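Gripper keeps dropping fluffy cloth halfway through a fold
Nallusley Community Help > Grippers and hand tools
Posted 23 Jan 2026

Seema Grewal
Hi all! I'm having a great time with my hand-held gripper, but plush fabric is beating me. Cotton towels fold fine. With anything fluffy the jaws close, the cloth lifts, and then one side slides out before I reach the fold line. The log says "grip OK" every time, even when the cloth is back on the bed. I lost 40 takes out of 300 this way. Firmware is current and I've already run the jaw calibration twice. Is it the pads or me?

Lok-yiu Yuen
Mine did that. Try new pads.

Chak-lun Cheung
Oh, I love this one — it drove me up the wall for a week! Before you buy anything, look between the ribs on the blue pads. Mine were packed with lint, and the ribs can't bite when they're full. A dry toothbrush gets it out. I do it every 30 takes now.

Next, pinch deeper. The log only knows the jaws stopped on something, and a tuft of pile counts as something. Push down until you feel the backing, close, then give a small tug before you lift. My drops went from 44 in one session to almost none, and I was grinning like a kid!

Also check that both fingers meet square. If one leans, the cloth creeps out on that side.

Seema Grewal
Lint! So much lint! Cleaned both pads and went back to the deeper pinch. Will report in February once I've done a full batch — thank you both!

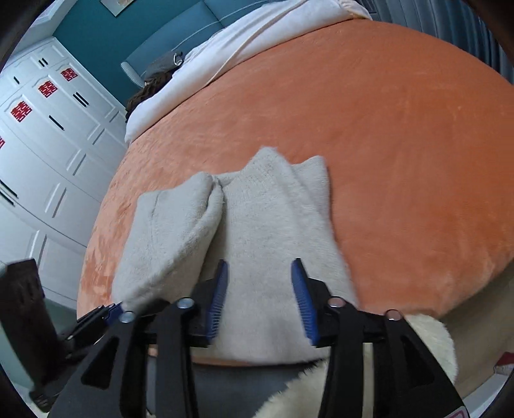

Light gray plush cloth held between the ribbed pads, on the orange blanket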